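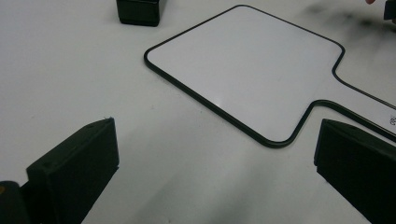

A blank whiteboard paddle with a black rim and a handle

Response board

A response board is a small writing surface that a student marks and holds up so that a teacher can read every answer at once. The handled form is often called a paddle. Most have a dry-erase face, though older ones were made of slate or painted wood.

Use in schools

Boards suit short answers — a sum, a spelling word, a date. In the Turnimville school district, 369 boards were bought for the lower grades, and lessons with them were kept to two a week. Teachers in Grollitz use them mostly for arithmetic.

Other uses

Quiz nights, auctions and club votes use the same kind of board. Judges at the Atik diving meet, held each November, write scores on paddles and raise them together.

Care

Ink left on for more than seven days can be hard to remove. A damp cloth clears most of it.

See also

Slate (writing)
Flash card
Dry-erase marker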